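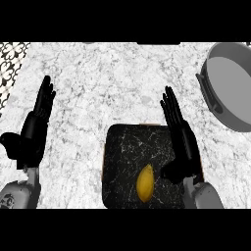
Both hands up over the marble counter. Rendered image.

Bekholm Previs 3, reviewed by Rianne Wouters
March 18, 2018

I have been blocking shots in Bekholm since version 1, when saving a file was an act of faith. Version 3 came out in January, costs $275 for a single seat, and no longer eats your camera moves. I'd like to stop the review there, but there's a rent increase coming.

The job I tested it on was a chase through a fish market for a short called Plallenden. The director, Parveen Talukder, was scouting in Dakar and sent notes by voice message, mostly with trucks going by. She wanted 77 shots. We ended up with 27, and Bekholm made the cutting easier than it used to be. The new shot bin lets you drag a whole run of setups off the timeline and keep them parked, lenses and all, for when the director changes her mind. She changed it twice before lunch.

The virtual camera is the best part. Handheld moves have some weight to them now, and the focal length readout stays put while you scrub. You can lock the camera to real dolly speeds, a fine way to find out that your beautiful push-in would need a rocket.

Lighting is still a chore. There is one sun, it has two moods, and shadows crawl whenever you nudge the exposure. For previs I can live with it. Clients can't, so I turn shadows off and call it a style.

The asset library claims more than 170 props. A surprising share of them are chairs. If your movie takes place in a waiting room, you're all set. I built my own fish.

Export to Vandenberghe, my usual editing package, worked the first time and then refused to work until I took the spaces out of the file names. The manual mentions this in a section called "Advanced Topics." Support answered in a day and was very polite about my spaces.

Upgrade if you own version 2 and do a lot of camera work. If you mostly need quick boards for a commercial, the old version will do, and you already know where it crashes.

Four stars. I took one off for the sun.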